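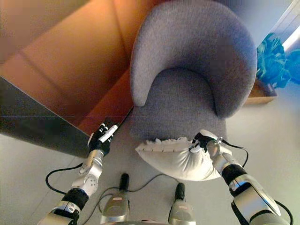
December 14, 2018
By Beat Pfister

I have put off writing this one up because I wanted to be fair to it, and being fair to a machine that costs as much as a decent second-hand car takes longer than you would think. Several of you have written in to ask how I was getting on with the Raketti, so let me pour a cup of tea and tell you properly.

For those who missed the summer posts, Raketti is the two-armed household robot that Imhof have been offering on a home trial out of their Pirkport workshop. I first saw it in August, at the open day, where it was handing out napkins and being very gracious about it. You can buy it outright, but what most people will be looking at is the trial – a monthly fee, a visit from the fitter, and somebody on the end of the telephone when you get stuck. I took the trial. My wife thought I would send it back within the week, and I should say here that she has been very patient about losing so much of the sitting room floor.

The delivery was handled by Travell, and I have no complaints there at all. Two cheerful people brought the crates up, took their shoes off without being asked, and carried all the packing away again, foam and everything. The fitter came the next morning and stayed until well after lunch. She was careful, she explained each step, and she wrote her own number on the inside cover of the manual, which I have used more often than I would like to admit.

Now, the manual. It runs to 300 pages and I have read most of them. The first half is excellent, plain and friendly, with proper drawings. The second half seems to have been written by a different person in a different mood. Look at page 8 before you do anything else, as that has the stop procedure on it, and then skip straight to the chapter on teaching new tasks. The pages in between are mostly about network settings, and the fitter will have done those for you.

What I was most curious about was soft furnishings. Any machine can be made to move a box from one place to another, as a box stays the same shape while you do it. A cushion is another thing altogether! So I have spent a good deal of time with our grey armchair and a white frilled pillow that came from my aunt, and I have watched the robot take hold of one end of it more times than any grown man should. The hands have proper fingers on them, and they close round a bunched-up corner in a way I find quite lovely to watch. It grips the cloth and not the air, if you see what I mean, and that was my great worry after the last machine I tried, which used to pinch at nothing and then carry on as though it had done the job.

Putting the pillow back neatly is the weaker half. It will get it on to the seat, more often than not, but it has no real idea of which way up a frill ought to go, and it doesn't plump. I rang Imhof about plumping. There was a pause, and then a very nice man told me he would write it down.

It can also keep a small thing in the left hand while the right hand gets on with something else, and I have grown fond of that. A marker pen is about the right sort of size. With anything much fatter the fingers don't quite come round, and with a pencil it gets nervous and squeezes. You can alter the grip strength for each hand separately in the settings – it is under Hands, then Comfort, which took me an evening to find.

A few grumbles, in no special order. The cables are a nuisance. They are thin and black and there are more of them than the brochure led me to expect, and I have learnt to step high. The fans are louder in the evening, or perhaps the house is quieter. And the software update in the second week, number 1106, made the right arm so cautious that it took most of the news to reach a cushion. Number 716, the older one, was much brisker, and the help line talked me through going back to it without any fuss. I gather a newer one is on the way. I shall let other people try it first.

As for the money, I'm not going to print what I pay, as the fitter told me the rate depends on where you live and how far they have to drive. Do ask whether the callout is included. Mine was for the first visit only, and I wish I had read that line of the agreement with my glasses on.

Would I keep it? I go back and forth. If you want a tidy sitting room by teatime, you will be quicker doing it yourself, and you will do it better. But if you like teaching something and seeing it come on a little from one day to the next, it is a great pleasure, and I have been in a very good temper since it arrived (my wife has said so, unprompted). For somebody who finds bending difficult I would want to see it manage the floor more reliably before I recommended it.

I have extended the trial by a month in any case. Next on my list is folding tea towels, and after that I should like to try the laundry basket, if I can find somewhere to stand it. If any of you have a Raketti and have got it to turn a pillow over, please leave a comment and tell me which settings you used for the left hand.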